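Home | Classes | Swap Table | Back Issues | Contact

We use cookies to remember your newsletter settings. By staying on the site you accept them. OK

The July card drive: a pop-up that closes flat

We passed 200 cards for the hospital mailing this month, and I am over the moon! The stack includes watercolor florals, two very moody lighthouses, and a whole run of birthday cakes from Pascual Saavedra, who cut every candle by hand (every single one, with scissors).

So many of you asked about the pop-up fan inside my sample card that I'm giving it the whole item this time. I make it from Vulholm text-weight paper, the 67 lb one in the cream pack. Cardstock fights you here. Cut a strip 10 inches long and 2 inches high, score it every half inch, and pleat it back and forth like you did with paper fans in grade school. Burnish each crease with a bone folder before you go on to the next, then pinch the whole thing shut and count to ten. 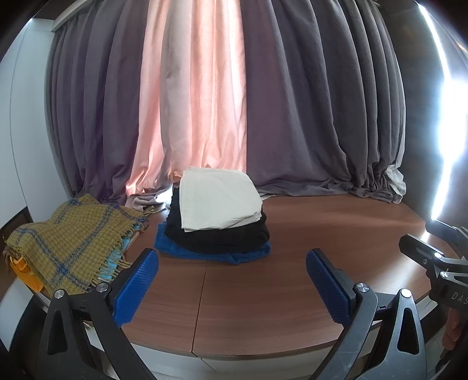 Santino Benítez wrote in to say that his fan stood up beautifully for a day and then popped off the card overnight, and that he had been gluing the two end pleats only. He now runs a thin line of Fonari glue along the bottom edge as well, stopping just short of the center fold, and it has held through a week of opening and closing. I tried his way the same evening and I'm a convert. Go light with the glue, though, or it will squeeze out and stick your card shut for good.

For the background I ink first and assemble later. Two Felten pads, the coral and the pale yellow, blended with a soft brush from the corners in, then a few flicks of clean water from a toothbrush. Let it dry all the way before you stamp. My sentiment is from the Damgaard alphabet set, number 2929, in plain black.

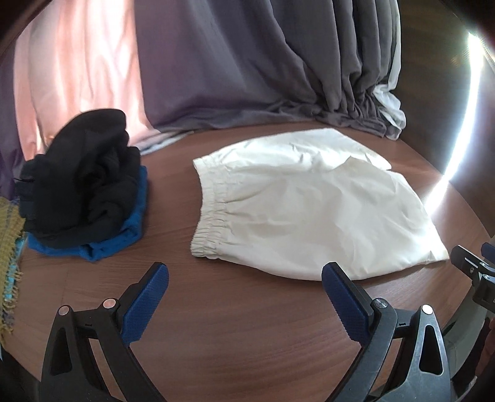 Pleat spacing is where you can really play. Half-inch pleats look crisp and a bit formal, and quarter-inch ones go soft and ruffly once you spread them. If you want that look, think of the waistband on a pair of elastic-waist shorts, with all those short puckers in rows and the little gathers fanning out into the smooth fabric. I get close to it by pleating tight at the bottom edge and leaving the top loose, and it makes the sweetest skirt for a dancing figure, or the base of a big peony. Try it in tissue too!

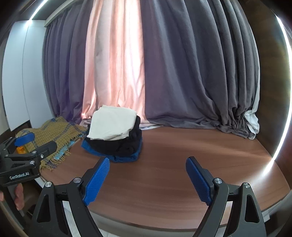

One more thing about closing the card. Fold it slowly the first time and guide the fan down with a fingertip so every pleat lies the way you creased it. After that it remembers. Then put it under a heavy book until morning, and please leave the envelope unsealed so we can tuck in the hospital's note.

Comments

Marcy: Does the strip have to be one piece? All my scraps are about 6 inches.

Editor: Two pieces are fine, overlap them by one pleat and hide the join in a valley.

dotty_paper: Made three last night with the tissue. The peony is gorgeous, thank you!

Lou: Quarter-inch scoring made me cross-eyed but I love it.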